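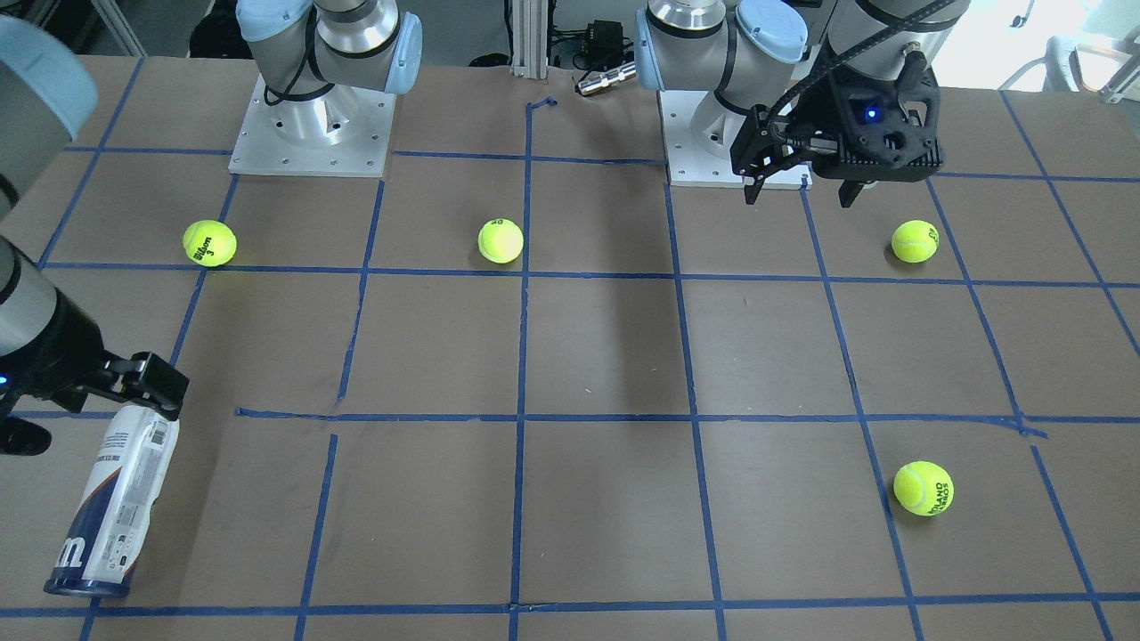
2 min read

Minutes, Erkley tennis social, 4/8/21

I'm typing these up while I still remember who said what, so shout if I've got you wrong! Eleven of us made it, plus Mutua Kioko on the phone for the first half.

1. Minutes from last time
Agreed, once we'd fixed the spelling of Serari (sorry, my fault again).

2. The taped table
We spent ages on this one. The blue tape squares are meant for the tabletop target game at the Reltow open day, and most people liked them. The lines do wander a bit and the tape is torn in a couple of spots - I said leave it, it's a game with tennis balls. We agreed the Wilson can goes in a square as the thing to aim at, and a ball that stops on a line gets rolled again.

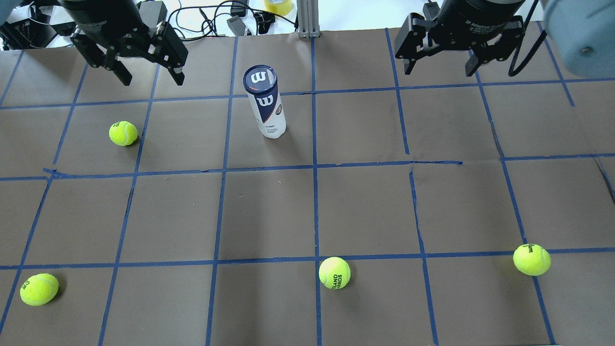
Faraji Khaemba felt the can ought to be worth 3 points and any plain square just 1, or people would never bother going for it. Lots of nodding, and that's what we're doing. Mutua wanted the back row to score double, but we ran out of steam and left it for next time.

3. Balls and cans
Keep the empty cans, please, even the scruffy ones! They're handy for carrying balls over to Mfinanga and they make decent targets lying down too.
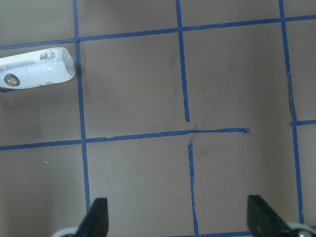
4. Open day jobs
Faraji is bringing more blue tape. I'm doing the score sheets. We still need 2 people for the tea table, so let me know.

Next meeting is later in April, same room.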